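Onari says its machine will clear an office desk by January. I have heard the like before. Its last demonstration ran to 34 minutes, and the robot spent most of them deciding what to do with a mug.

Picking things up is the part that sells. A bottle with a ribbed cap, held upright between two magenta pads, makes a fine advertisement.
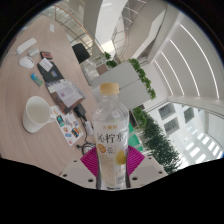

Home and Work Desk

Then look at the rest of the job - papers, cables, a booklet on top of a folder. Anatole Gaillard, who tests such claims at Naqvi, set 50 tidying tasks last year and is still waiting for a machine to finish them. "A cleaner would be done by lunch," he told me.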